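Learning to pack for two weeks with one small bag

January 13, 2025

So I've booked it! Fourteen days in Finland in April, staying with my friend Kirsty McAlister in Kulosar, and I'm taking one small bag. My last trip I dragged a giant suitcase up four flights of stairs and wore maybe a third of what was in it.

I laid everything out on the bed last night and it was a mess — 6 sweaters, for a start. Kirsty says it can still be freezing in April, but she also owns a washing machine, so three sweaters went straight back in the drawer. The hiking boots I'll wear on the plane (sorry to whoever sits next to me).
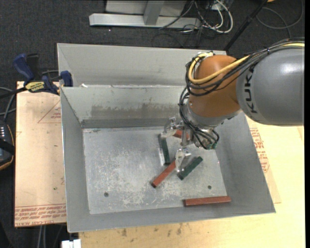 What's staying home

The hair dryer, the big camera and the hardback I've been pretending to read since last summer. I'm also leaving the fancy coat, which weighs a ton and hates rain.

What I'm still arguing about

Swimsuit, yes, for the sauna. Slippers? Angus thinks I'm nuts, but cold floors make me miserable. I've put 500 dollars aside for spending money too, and if I really need a fourth sweater I'll buy one there.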